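Handed in 5/27/20. Group project, module 3, final version (ignore the one with the yellow cover)

# Do people sit down to eat? Mealtimes in Rolirdale student houses

## Why we picked it

Everyone in our group moved out of halls last year and everyone said the same thing, that we stopped eating at a table. Wanted to see if that was just us. The housing office at Rolirdale let us put a survey link in their February newsletter, which went to 1,290 tenants. We got 59 usable replies. Low, we know. See limits.

## What we did

Short online survey, then food diaries for one week. Two houses agreed to keep a diary, one on Cosano Street and one in the Ifans building. Diary was paper, stuck on the fridge. People wrote what they ate, where, and who with. The Ifans house forgot the weekend so we only used the weekdays for both, to keep it fair.

We also asked an open question at the end, "what would make you eat together more". Most of the useful stuff came out of that one.

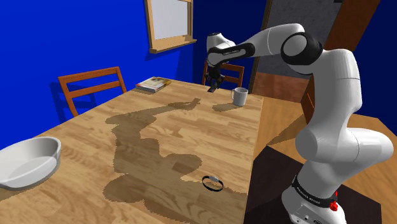
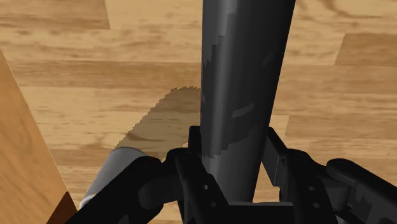
Eating in your room was the most common answer by far in the survey, and the diaries said the same. Breakfast hardly ever happened with anyone else. Tea was better but mostly at weekends, according to the survey. What surprised us was how often the table was there and just not used for food. It turns into a desk, or a place for post and laundry. A wooden dining table with one white mug on it, like in the first picture, is pretty much what people described when we asked what was on theirs at tea time. One person's drink and no meal. The Cosano house wrote "table = laptop" on three diary days running.

## What people said would help

- one cheap shared meal a week, same day every time
- a table that isn't in the coldest room
- a rule about clearing it (two houses already had one, it didn't last)
- timetables that finish before 6

Cost came up less than we expected. Timetables came up loads. Someone on the Arasum placement said they get home at nine and eat cereal stood up, and there were a few other replies a lot like that.

## Limits

Small sample, and people who care about food probaly answered more. The diaries were only 2 houses. We didn't ask about religion or fasting and should of done. Also "eating together" wasn't defined, so some counted eating on the same sofa and some didn't.

## If we did it again

Send the link out twice. Define the words first. Get the diaries back before the holidays, one was in the recycling when we went to collect it and had tea on it, still readable.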